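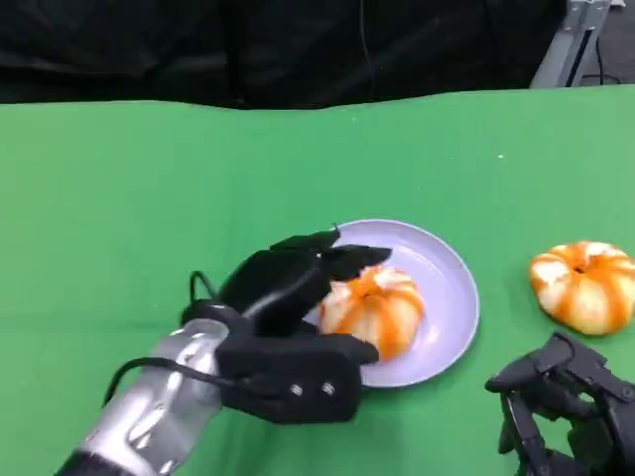
A plate on a green cloth.

Baseball Evaluation and Coaching, Unit 4: Watching a Catcher Without Getting Distracted by the Bat

Okay, catchers. I love this unit. I used to teach it at the end of the term and everybody was tired, so now it sits right in the middle, and if we run long we'll steal a little time from the outfield unit (sorry, outfielders!).

Before you read any further, make sure you've got your notes from Unit 3. I'm going to lean on the idea of a "look," meaning one full game where you've decided ahead of time what you're watching. If you watched a game with a hot dog in one hand and wrote up the shortstop on the drive home, that was a nice evening and I'm happy for you, but it doesn't count as a look.

Where to sit

Most of you will go straight for the seats behind home. Fine for the first three innings. You get the glove, the target, the way he sets his feet. After that, please move. Go down the first base side, about even with the dugout, and stay for three innings. From there you see his throwing arm open up and you see how deep he sits in his crouch. Finish wherever you want. At Skokulcombe the first base side gets brutal sun until 6:30 or so, so bring a hat and bring a pen that works on damp paper.

Receiving

This is the big one and the hardest one to write about. Students tend to write "good hands" and move on. Good how? I want to know what the glove does in the half second before the ball gets there. Some catchers drop the glove toward the dirt and come up through the pitch. Some hold the target still and stab. The stabbers can look great on a fastball down the middle and then lose the low strike all night long.

Pick one pitch type and one part of the zone and stick with it for an inning. Low fastballs, glove side, that's all you're watching. Then switch. You'll miss other things and that's okay. I still do it this way, and I've been at it long enough to have filled 24 notebooks, most of which I can't read.

One warning. Umpires vary, a lot, and a called strike is not proof of a good catch. Write what the glove did first and the call second.

Blocking

Bring the body to the ball, chest over it, chin down, glove filling the gap between the knees. You know all that. What I care about for an evaluation is what happens with nobody on base. A kid who blocks hard with a runner on third is doing his job. A kid who drops and smothers one with the bases empty in the seventh inning of a blowout is telling you about his habits, and I'd put that in the report.

Also watch where the ball ends up. A block that kicks 15 feet up the line moves the runner anyway. Soft chest, shoulders rounded in, ball dies in front. When we did the Cluder Park trip last April we had a catcher who got in front of everything and still gave up bases because he was stiff as a door. Half the class graded him high on blocking and the other half graded him low, and we argued about it the whole way back on the bus. (I was with the low group. I still am.)

Throwing

Get a stopwatch. Your phone is fine, but the button on a real one is easier to find without looking down. Pop time starts when the ball hits the catcher's glove and stops when it hits the middle infielder's glove at second. Between-innings throws are useful for practicing your thumb, but treat them as practice. He knows it's coming, there's no batter, and he can cheat his feet. Mark those times with a little "w" for warmup so you don't mix them up later. I've done that and it's embarrassing.

For the report, break the throw into feet, transfer, arm and aim. Somebody with an average arm and quick feet can be perfectly good back there. Somebody with a cannon and a slow transfer will show you one beautiful throw a night and you'll fall in love. Watch the others too!

If nobody runs on him during your look, write that down. Check whether the pitcher was quick to the plate, whether the other team had any speed, whether the score made running silly. No attempts is information, just thin information.

Running the game

Here's where I get mushy. I like watching a catcher between pitches. Does he go out to the mound when his pitcher speeds up? Does he go out too often? Does he set the infield or does he leave it to somebody else? After a bad call, does he turn around and make a face, or does he keep looking forward and say his piece quietly? You can't hear any of it from the seats and you don't need to. Write what you see and be careful about what you guess. "Visited mound after two walks, next pitch was a strike" is a note. "Great leader" is a feeling – put it in the summary if you must, with the note beside it to back it up.

The bat, finally

You're allowed to grade the bat. It goes last on purpose. In the older class reports, the ones who filled in hitting first gave higher marks everywhere else when the kid had a good night at the plate. I went back through 134 of them one winter to check and it was pretty clear, at least in our pile. So the form now has hitting on the back page. Leave it there.

Homework: the Ra sheet

We're using the Ra sheet again this term. It has 9 boxes and every one of them needs words in it, even if the words are "did not see." Don't leave a box blank and don't write a number with no sentence next to it. You'll do two looks at the same catcher, on different nights if you possibly can, with separate sheets. Please don't peek at the first while you fill in the second.

Then write it up. Keep it under 1,000 words, including the summary. Things I want in there:

Your seats, by inning
The level of play and who was pitching
Receiving, blocking, throwing and game management, in that order
Hitting, at the end
One thing your two sheets disagreed on, and which one you trust more

That last item is worth the most points. If your sheets agreed on everything I'm going to suspect you peeked.

Games you can use: anything at Skokulcombe or Cluder Park, or the Pament summer league if you're willing to drive. Pament plays with wood bats and the pitching is a step up, so the catchers there have a busier night, and you'll get plenty of balls in the dirt. Parking is behind the left field fence. I've lost one windshield out there, so maybe pick the far row.

Bring both sheets to the next session, on paper. We'll trade them with a partner before we talk about infield arms.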